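# Moseldale publishes a rulebook for robots that pick things up, starting with one small blue cube

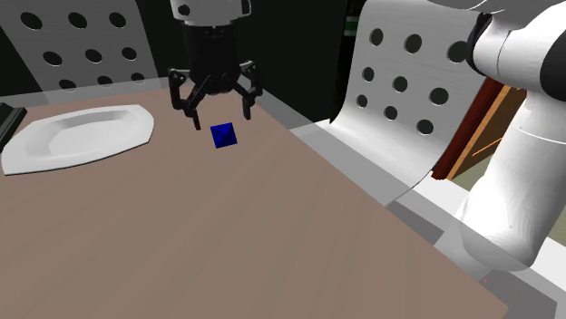
**Cavdale, February.** Moseldale has released the Cropper Code, a free set of good-practice rules for anyone who tests a robot arm in simulation and then wants to tell the world how well it did.

The code runs to 12 pages, four of them about the word "success". Under Rule 1, a grasp counts only if the object leaves the table and stays in the fingers until it is put down on purpose. Nudging it does not count. Nor does lifting it beautifully and dropping it beside the plate.

"We read some 200 test reports and found almost as many meanings of 'it worked'," said Carol Sowerby, who edited the code. "One of them was mine, so I can't be too grand about it."

Other rules require testers to:

- run at least 500 attempts per task, and publish the failures
- fix the starting positions before the first run, in writing
- state plainly that a result is simulated, in type as large as the result

Wiremu Tawhiri of Cinurstead, the first firm to sign up, said its headline score fell within a week of adopting the code. "Sales were very brave about it," he said.

The code covers simulated table-top work with a single arm. Rules for real arms will follow once the authors agree on where to put the stop button.

Copies are free from Moseldale on request. Press enquiries: Keith Lambert, Moseldale press desk, mornings only.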